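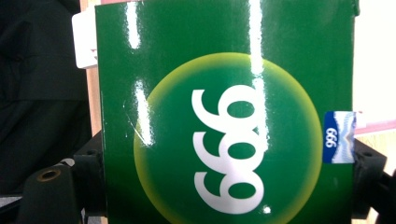
Chapter 7
Looking After a Hand-Held Gripper

Sep 9, 2020 — by Tomomi Nagano
Reading time: 2 minutes

Makers of grippers like to say that their fingers need no care. Treat the claim with suspicion. A finger is a moulded part that gets squeezed against other things all day, and it is held in place by screws that would sooner be somewhere else. This chapter deals with one tool, the two-finger hand gripper used on the packing bench at Kevmont, and with the checks that keep it honest.

Begin with a box. Zerby, who supplied the tool, suggest a steel test block, and the block will tell you very well how the gripper behaves with steel. Shiny printed card is a harder test. It slides, it gives a little under pressure, and it shows a mark where a finger has bitten too deep. Close the fingers on the two opposite sides and look at where each one meets the card. If one touches before the other, the box will turn as you lift it, and no amount of extra squeeze will cure that.

The usual advice at this point is to tighten everything. Sayaka Miyazaki, who kept the repair book for the bench until July, found that most of her cracked fingers had been tightened by someone trying to help. Brass threaded inserts will stand a good deal, but the plastic that holds them will not. If an insert turns with its screw, stop. Glue may hold it for a shift — it may also creep into the thread, and then you have two repairs.

Lighting deserves the same doubt. A tool with a camera on it is often blamed for poor grip when the trouble is glare. A lacquered box under a strong lamp can throw white streaks straight across its own printing. Move the lamp first, then try again, and only then reach for the screwdriver.

The service sheet asks for a full check every 30 days. We have never seen the reasoning behind that number. A gripper used on soft bags and one used on card do not wear alike, and Section 7.2 sets out how to choose your own interval from the repair book.

© Insaurralde Technical Books. Contact the editors. Back to top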